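# The great plastic bag drawer reckoning

I've been meaning to write about moving since January, and every time I sat down to do it there was another box to open.
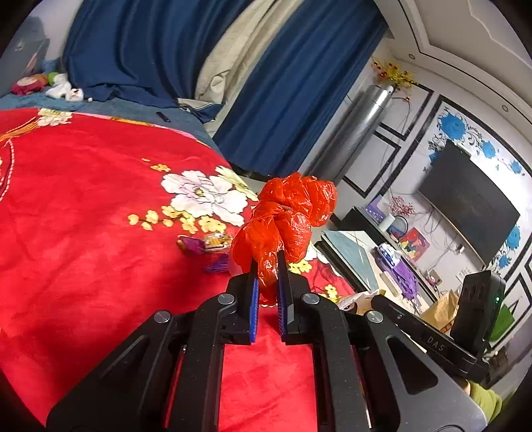 So, moving! We left Sedport after 12 years in the same apartment, and we're now in Pranley, in a skinny little house with a proper back door and stairs that creak on every single step. I love it. I also never want to pack a kitchen again as long as I live.

The kitchen was the worst of it by a mile. I'd given it one evening. One! In my head a kitchen was plates, pans, a few mugs and the toaster, and I'd be done in time for a late dinner. Well, dinner was crackers over the sink at eleven, and I still hadn't touched the cupboard above the fridge (three fondue forks, no fondue pot, a bag of lentils older than my car).

And then there was the drawer. You probably have one too. Ours was the second one down, and it had been filling up with shopping bags for as long as we'd lived there. Bags inside bags, bags tied in knots, a paper one from a bakery that closed years ago. I kept them all for bin liners and wet swimsuits and that one time you need to send somebody home with soup. I sat on the floor and sorted them, which felt productive until I noticed I was making a "nice bags" pile. I used most of them to wrap glasses in the end and only lost one wine glass, and I never liked that one much.

The movers were expensive and worth it. We paid 1,875 dollars, and that included getting the sofa down the back stairs, a thing I had been dreading for weeks. I went and stood in the bathroom while they did it. Cowardly, I know, but I could hear the banister complaining and I didn't want to see.

Puto, our cat, took the whole thing personally. He yelled for the entire drive, went quiet at the last turn, and then spent 2 days behind the washing machine, coming out at night to eat and glare at us. He's fine now. He's found the one stair that gets sun in the afternoon and you have to step over him to go up, so I carry laundry very, very carefully.

What I like best about Pranley so far is that I can walk to things. There's a little grocery called Ansah at the bottom of the hill, and they sell loose spices by the scoop and these sesame cookies that never make it back up to the house. I go in for onions and come out with four things that aren't onions. The hill is rough on the way home, mind you – I had to stop halfway last week and pretend to read a notice on a fence.

Still to do: curtains for the front room, a shelf for the cookbooks, and somebody has to work out which light switch in the hall does anything. There are three of them and I've only found one light. I've also got two boxes left marked "misc," in my own handwriting, and I'm a bit scared of them.

Oh, and the new kitchen has fewer drawers. The second one down is already half full of bags.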